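Parking and traffic fines in Clirkalstead: frequently asked questions

Last updated 4/21/24

These answers are for residents and visitors who have received a fine from the town of Clirkalstead. They were prepared by Solène Rolland and Bastien Huet of the fines office. If your fine comes from the province, please contact the province, we cannot see their files.

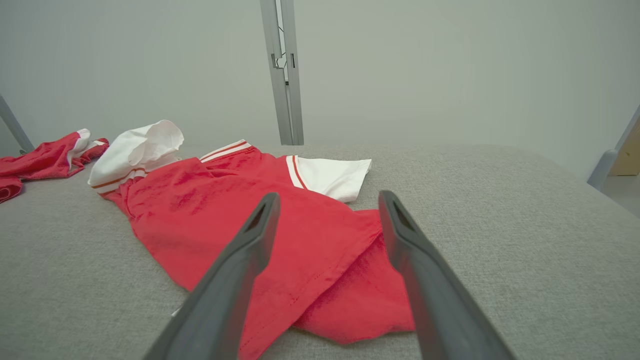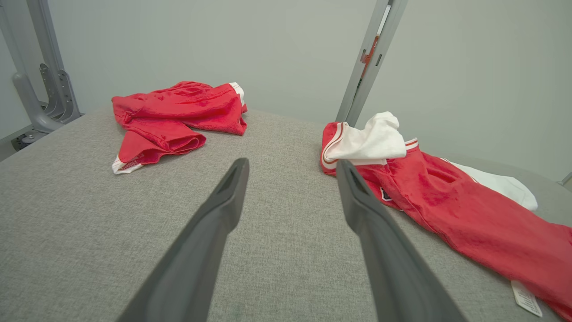 I found a ticket on my windshield. How long do I have to pay?

You have 30 days from the date printed on the ticket. The day of the ticket itself is not counted. If the last day is a holiday, you can pay on the next working day and there is no extra charge.

Where can I pay?

Online with the ticket number and your licence plate, by cheque sent to the office, or in person at the counter on Rurlow Street. At the counter we take debit cards and cash. Please write the ticket number on the back of the cheque. Last January we received several cheques without it and it took us weeks to find the owners.

What is the amount for an expired meter?

The fine is $172 if you were parked in a loading zone or in front of a hydrant. For an expired meter it is lower, and the amount is printed on the ticket in the box at right. The parking officer cannot change this amount on the street, so it does not help to discuss it with him or her.

I was not the driver. Must I still pay?

For parking, yes. The ticket follows the plate and so the owner is responsible. For speeding recorded by camera it is also the owner, but no demerit points are given. If you had sold the car before the date of the offence, send us a copy of the transfer paper and we will cancel the ticket in your name.

My car was stolen. What now?

Send the police report number by email or bring it to the counter. The file will be suspended during the time we verify.

Can I pay in several parts?

Yes, when the total of your fines is more than $1235. You can ask for up to four payments, one each month. The request must be made before the due date of the oldest ticket. Sylvain Carré is responsible for these requests and he will answer you in writing. If one payment is missed, the complete balance becomes due.

What happens if I do nothing?

After the due date a late fee is added and a notice is sent to the address on your registration. After the second notice you cannot renew your plate until the balance is paid. This concerns also the fines on a second vehicle registered in the same name.

I moved and never received the notice.

It is the duty of the owner to keep the address current. However, if you can show that you changed the address before the notice was mailed, we can remove the late fee. The fine itself stays.

How do I dispute a ticket?

Fill in form 2753, which you can print or take at the counter, and attach everything you want to be read: photos, receipts, a letter from your mechanic. Do not pay the ticket first. A payment closes the file and we are not able to open it again.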